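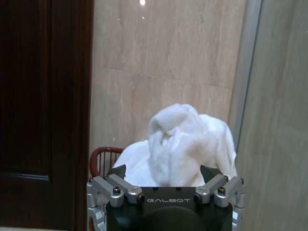
**FLODBRIDGE — October**

# Furkero Opens Household Linen Service to Families in Flodbridge and Platham

Furkero, the home services company based in Flodbridge, today announced the opening of its Household Linen Service to all residents of Flodbridge and Platham. The service covers the folding, sorting and putting away of towels, bed sheets and table linen in the customer's own home, and follows a trial period in which 231 households took part.

Under the new service, a member of the Furkero home team visits at an agreed time, folds the linen the household has washed and dried, and returns it to the closet, shelf or basket where it is kept. Customers may book a single visit or a regular one. Washing and ironing are not included and will continue to be offered separately through the company's shop on Hegyi Street.

"Most of the families we spoke to own a washer and a dryer and are content with both," said Danai Fragkou, managing director of Furkero. "What stays undone is the last part of the job. Clean towels sit in the basket for days, and people take them from the top of the pile as they need them. We were asked for help with that part, and we have built a service for it."

## Results of the Trial

During the trial, the home team folded 2,577 bath towels, along with a smaller quantity of sheets, pillowcases and kitchen cloths. Bath towels made up the largest share of the work in nearly every home visited, and they were also the items customers most often said they wanted handled in a particular way.

Requests varied a great deal. Some households wanted towels folded in thirds lengthwise and then in half, so that no edge shows at the front of the shelf. Others preferred them rolled and stood upright in a basket, often a wicker one kept in the bathroom or hallway. A number of customers with deep closets asked for a flat, wide fold that would keep a stack from tipping. The team records each household's preference on a card, which stays in the home and may be changed by the customer at any visit.

Boglárka Vincze, head of the home team, said the cards came into use early in the trial and have since been made a standard part of the service.

"A towel folded the wrong width does not fit the shelf, and then the whole stack has to be done again," Ms. Vincze said. "We measure the shelf on the first visit and write the width on the card. After that, whoever comes to the house can do the work the way the family expects it."

## What the Service Includes

Each standard visit includes the following:

- Shaking out and folding all clean, dry towels, sheets and table linen set out by the customer
- Pairing of sheet sets and pillowcases, with each set stored together
- Putting linen away in closets, drawers, shelves or baskets named on the household card
- Setting aside any item with a tear, loose hem or stain, for the customer to look over
- Wiping down of linen shelves, on request

Linen that is still damp will not be folded. It will be hung or spread out where the customer has space for it, and the customer will be told before the team leaves. Personal clothing is not part of the standard visit, with the exception of bathrobes, which were added after repeated requests from trial households.

Customers are asked to have the linen gathered in one room before the visit begins. A basket, a bed or a clear table is suitable. The team does not open closets or drawers other than those listed on the card.

## Care of Baskets and Shelving

As part of the announcement, Furkero has also released a short printed guide to the storage of towels at home. The guide was written by Vilmos Fodor, who trains new members of the home team, and will be given to every customer at the first visit. Copies are also available at no charge from the Hegyi Street shop.

The guide advises that white towels be stored away from unfinished or freshly stained wood, which can mark light fabric, and that woven baskets be checked by hand for split ends before towels are placed in them. A cotton liner is recommended for any basket with a rough rim. Thick towels should not be pressed down to make room for more. The guide suggests a second basket or shelf instead, and notes that a towel left crushed in a pile can hold its creases even after it has been folded properly.

"Loops catch on the smallest thing," said Mr. Fodor. "Run your palm around the inside of the basket before you use it. If it snags your skin, it will snag the towel."

## Service Area and Staffing

The service will be available throughout Flodbridge and in Platham as far as the rail station. Furkero has employed 21 people for the home team, of whom six will work mainly in Platham under the direction of Jacobus Maluleke. Mr. Maluleke previously managed the linen rooms of a residential hotel and joined the company at the start of the trial.

Morning visits begin at 8:00 a.m. and the last afternoon visit begins at 4:30 p.m. Evening visits are not offered at present. The company expects to review this in the spring, once it has a clearer view of demand from households in which all adults work during the day.

Households that took part in the trial will keep their existing visit times and do not need to register again. Their cards remain valid.

## Bookings

Bookings open this month and may be made in person at the Hegyi Street shop or by telephone during shop hours. New customers will be offered a first visit at a reduced rate, during which shelves are measured and the household card is filled in. Visits may be moved or canceled without charge up to noon on the day before.

## About Furkero

Furkero provides laundry, ironing and linen care to homes in Flodbridge and the surrounding area. The company operates a shop and workroom on Hegyi Street.

**Press contact:** Miklós Farkas, Communications Office, Furkero, Hegyi Street, Flodbridge. Requests for interviews with members of the home team should be made in writing — please allow two working days for a reply.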